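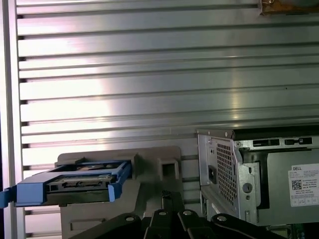 **To:** Stevley Refurb list
**From:** Keith Te Moana
**Subject:** Re: Blue caddies, and what to do with the drives in them

Ruby-Lee, replies to your points below, with your message quoted in pieces so I don't miss anything. I've cut the part about the parking.

> We have a second lot of Dell desktops coming over from Andley, 40 of them, same as the last lot as far as I can tell from the sheet. Can somebody write down how the drives and caddies are supposed to be handled? Paora and I did the first lot differently from each other and now I have two boxes that don't match.

Yes. The short version is that the drive stays in its caddy until the wipe is finished, and the caddy goes back to the machine it came out of if that machine is being kept. If the machine is going for parts, the caddy goes in the parts bin for that model with no drive in it.

The longer version:

1. Power off, pull the cord, hold the power button in for a few seconds.
2. Take the side cover off and lay it under the machine on the shelf. Don't stack covers. The first lot came back with scratches all over them and Cullalano knocked money off for it.
3. Unplug the data cable first, then power. Pull on the plug, not the wire. Some of the data cables have a metal clip you have to press.
4. Squeeze the blue tab and slide the caddy out with the drive still in it.
5. Put the asset sticker on the caddy rail and the matching one on the chassis. Do this before you put the caddy down anywhere.

Step 5 is where the two boxes came from, I think. Paora was putting the sticker on the drive label and you were putting it on the caddy. Once the drive is out of the caddy there is no way to tell which goes with which.

> Are we supposed to take the drive out of the caddy to wipe it? The dock on the left side of the bench won't take it with the rails on.

Use the other dock. The left one is for bare drives and the rails foul on the lip. If both are busy, wait. Flexing the rails on and off twenty times is how we end up with tabs that don't latch.

If you do have to take one out, hold the caddy flat in both hands, connector end toward you, and bend one rail outward until the pins on that side clear the holes in the drive. Then lift that side. Don't bend both rails at once. To put it back, seat one side on its pins, then ease the other rail over. You should be able to run a thumbnail along the rail with no gap. If there's a gap, a pin has missed its hole and the caddy will jam in the bay.

> What about the gray plastic holder? Does it stay on the bench or does it go back in the drawer at night?

It stays. Vaughan wants it left where it is so the caddies have one place to sit while you're doing the stickers. One caddy at a time, please. On Monday I found a pile of them balanced on top of it and one had come down on its connector end.

Keep fingers off the contacts when you put a caddy down. If there's lint in the connector, use the soft brush. No canned air, we went through that with the power supplies.

> I have 2 caddies with the release tab broken right off. Bin or keep?

Keep the good rails and bin the rest. Sânziana has a bag of spare caddies from Ruddock that fit this model and she says to ask her before ordering any. She'd like the tally written on the bag each time one comes out. The bag started with 50 and the number on the front hasn't changed in a long while, so I don't believe it.

> Some of the metalwork is rusty. Do we care?

Depends where. Rust on the chassis means the machine was stored damp, and it goes on the parts pile whatever else is right with it. Look along the bottom edge and around the slots at the back. A light brown stain that wipes off with a rag is fine, note it and carry on. If it's pitted or flakes under a fingernail, set the machine aside and put a red tag on it.

Rust on our own brackets and shelving is a separate matter. I've asked Vaughan for some zinc ones and he has asked me how many. I'll measure up this week.

> And what happens to a drive that fails the wipe?

Take it out of the caddy, write FAIL and the asset number on the drive in marker, and put it in the locked crate under the window. The caddy goes in the parts bin. Enter it on the sheet straight away. Don't run the wipe a third time to see if it'll go through. It ties up the dock for the whole afternoon.

The sheet is the same one as before. The first row for the Andley machines is asset 1525 and they run on from there. Please don't sort the sheet. Filter it if you need to, then turn the filter off when you're done. Last time it was sorted on one column only and I spent an evening putting it back.

> Last thing, can we have somebody else on the bench for this lot? Two of us is slow.

Paora is in again and Sânziana can do mornings. I'd suggest one person on covers and cables, one on caddies and stickers, and one on the docks and the sheet. Swap whenever you like, but finish the machine you're on before you swap.

A couple of things you didn't ask about:

- The screws from the side covers go in the tin with the green lid. The ones from the optical drives are shorter and go in the other tin. They've been mixed again. If you have ten minutes with nothing to do, that's a job.
- Memory stays in the machine unless the tag says otherwise.
- Wrist straps are on the hook by the light switch. There should be four. I can find three.

Vaughan, could you confirm that Cullalano still want the kept machines sent with caddies fitted even where there's no drive going back in? That was the arrangement in April but I only have it from a phone call, and I'd like it in writing before we close up the first pallet.

Everybody else, if you do any of this in a different order and it works better, reply to the list so we all change together.

Keith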